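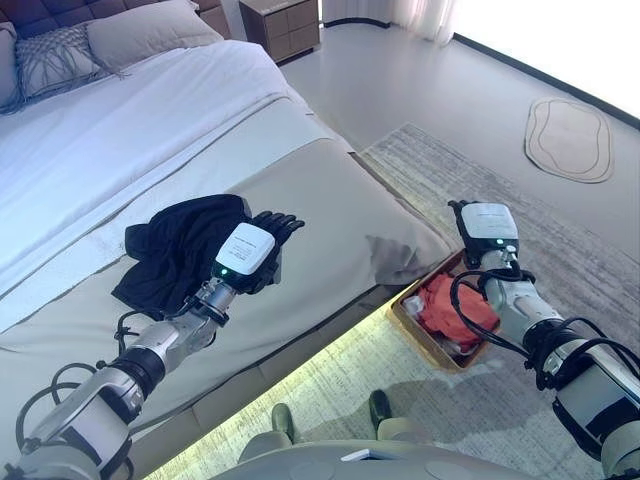
Dedevcombe — A bedroom clothing collection run from Demenine House will take in garments for one more round before winter, organizers said in a notice dated 20 October 2024.

The collection started in May and has brought in 229 pieces so far, most of them sweaters, shirts and coats. Households are asked to go through one bedroom at a time, lay everything out on the bed and fold what they no longer wear before bagging it.

"Clothes come to us in a ball and we spend the evening on creases," said Lăcrămioara Ciobanu, who runs the sorting table. "Fold on the bed. It's the right height and you can see what you have."

Dark clothing should go in a separate bag. Black items shed lint onto lighter ones, and 14 white shirts had to be rewashed after the last round.

Mitsuko Kuroda of Jostley, the laundry handling the washing, said bedding is also welcome this time — duvet covers, pillowcases and bed runners, but no pillows or duvets. Fringed or quilted covers are fine if the care label is still attached.

Bags can be left at the side door on Pop Street until 8 p.m. The limit is two bags per household. The house has room for 60 bags in all, and late ones will be held over for the spring round.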